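3.2 Wie wir an unsere Beispiele gekommen sind

Kommen wir zu dem Teil, der am längsten gedauert hat und über den in Aufsätzen meistens zwei Sätze stehen: dem Sammeln. Ich schreibe hier etwas mehr dazu auf, weil ich selbst froh gewesen wäre, wenn ich das vorher irgendwo hätte lesen können (und weil mich nach dem Workshop im August gleich mehrere Leute danach gefragt haben).

Der Datensatz, den wir Lilora nennen, besteht aus 287 Episoden. Geplant waren 2.000. Das war, nun ja, optimistisch gerechnet: Ich hatte die reine Bewegungszeit hochgerechnet und alles vergessen, was dazwischen passiert – das Zurücklegen, das Neustarten der Aufnahme, die Beschriftung, die Kaffeepause. Am Ende hat sich die kleinere Menge aber als brauchbar erwiesen, und ich würde heute lieber früh mit einem kleinen Satz trainieren und danach gezielt nachsammeln, als monatelang blind auf eine große Zahl hinzuarbeiten.

Die Aufgabe selbst ist schlicht. Es gibt eine Frucht und einen Teller, beide liegen auf einem dunklen Tuch, und gelernt werden 2 Richtungen: vom Tuch auf den Teller und vom Teller zurück auf das Tuch. Gesteuert wird per Teleoperation, aufgezeichnet werden das Bild der Kopfkamera, die Gelenkwinkel und die Öffnung des Greifers. Die Gegenrichtung hatte ich ursprünglich gar nicht vorgesehen! Sie kam dazu, als mir auffiel, dass ich den Apfel nach jeder Episode sowieso von Hand zurücklege. Wenn der Arm das übernimmt, bekomme ich die zweite Aufgabe fast geschenkt, und die Endlage der einen Episode ist gleich die Startlage der nächsten. Der Nachteil soll nicht verschwiegen werden: Aufeinanderfolgende Episoden hängen dadurch voneinander ab. Beim Aufteilen in Trainings- und Testdaten haben wir deshalb immer ganze Blöcke getrennt und nie einzelne Episoden gezogen.

Über das Tuch haben wir mehr diskutiert als über die Netzarchitektur. In der Pilotphase war es glatt gezogen, und das Modell hat auf jede neue Falte reagiert, als wäre dort eine Kante zum Ausweichen. Seither lassen wir den Stoff so liegen, wie er eben fällt, und streichen ihn zwischen den Blöcken höchstens grob zurecht. Knickstellen vom Zusammenlegen bleiben drin. Wer das nachbauen will: Bitte nicht bügeln, das macht die Bilder schöner und die Daten schlechter.

Beim Ablegen gab es eine Regel, an die ich mich erst gewöhnen musste. Der Apfel darf irgendwo auf dem Teller landen, auch nah am Rand, solange er liegen bleibt. Anfangs habe ich jedes Mal brav die Mitte angepeilt, und prompt hat die gelernte Strategie ebenfalls nur noch die Mitte angepeilt und dafür lange in der Luft herumkorrigiert. Mit der lockeren Regel sind die Bewegungen kürzer geworden und, finde ich, auch natürlicher. Abbildung 3 zeigt den Apfel einmal auf dem Teller und einmal auf dem Tuch, jeweils aus der Sicht der Kopfkamera.
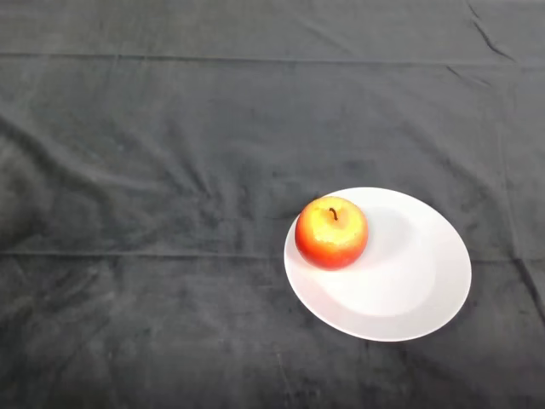
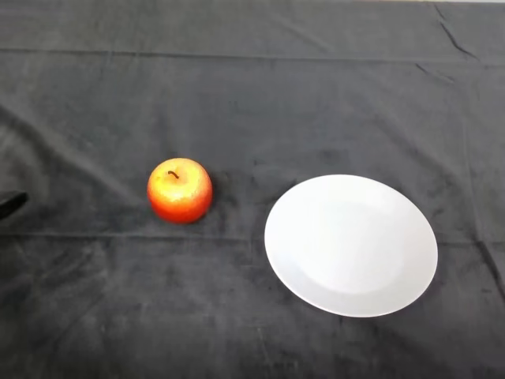

Abbildung 3: Apfel auf dem Teller (erstes Bild) und neben dem leeren Teller auf dem Tuch (zweites Bild). Am linken Rand des zweiten Bildes ist die Spitze des Greifers zu erkennen.

3.3 Beschriftung und Aussortieren

Beschriftet wird mit Bededwood, unserem hauseigenen Werkzeug, das aus einem Wochenendprojekt entstanden ist und an manchen Stellen auch noch so aussieht. Jede Episode bekommt eine Richtung, einen Start- und einen Endzeitpunkt sowie ein Urteil: brauchbar, brauchbar mit Korrektur oder Ausschuss. Die mittlere Klasse ist mir die liebste. Gemeint sind Episoden, in denen der erste Griff danebengeht und der zweite sitzt – aus denen lernt das Modell, wie man sich aus einer verkorksten Lage wieder befreit. In einer frühen Fassung hatte ich sie alle weggeworfen, was ich bis heute bereue.

Aussortiert haben wir dagegen Episoden mit Aussetzern in der Aufzeichnung und solche, in denen die Bedienperson länger stillhält und offensichtlich überlegt. Solche Pausen lernt das Modell nämlich begeistert mit. Die 287 Episoden von oben sind bereits die Zahl nach dem Aussortieren, auf sie beziehen sich alle Ergebnisse in Abschnitt 4.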